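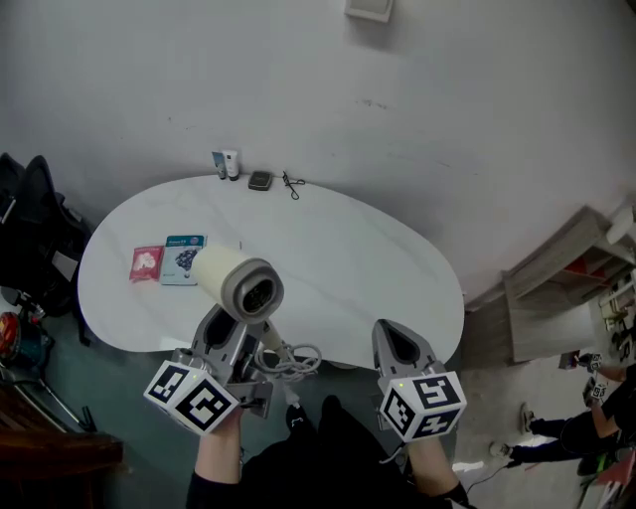 Repayment plans: your questions

Who can apply for a plan?

Anyone living in Irmont who owes money on at least 2 accounts, such as credit cards, store cards, catalogues or overdrafts. You don't need to have missed a payment. Mortgages, rent and court fines are handled separately, so please ring us about those.

Is there a minimum debt?

Yes, £800 in total. If you owe less than that we can still go through your budget with you and help you write to the lenders yourself.

What does it cost?

Nothing to you. Andrade is paid by grants and keeps no part of what you send in.

How long does it take to set up?

Lenders have 20 working days to reply to our first letter. Keep paying what you can afford in the meantime, even if it is less than the minimum.

Will interest stop?

Often, but we can't promise it. Each lender decides for itself. We ask all of them to freeze interest and charges and will tell you in writing what they say.

Does it affect my credit file?

Yes. Reduced payments are normally recorded, and you may find it harder to borrow while the plan is running.

My partner and I have a joint card. Do we both have to join?

No, but the lender can ask your partner for the full balance. It is usually simpler to apply together.

What should I bring to the first appointment?

Recent payslips or benefit letters, bank statements, and the latest letter from everyone you owe. Unopened post is fine, bring that too.

Can I change my payment later?

Yes. Call as soon as your income or bills change. Plans are also reviewed every November.

Who do I speak to?

Enda Fitzgerald for new applications, Jeferson Brito for plans already running.

Page last updated January 2021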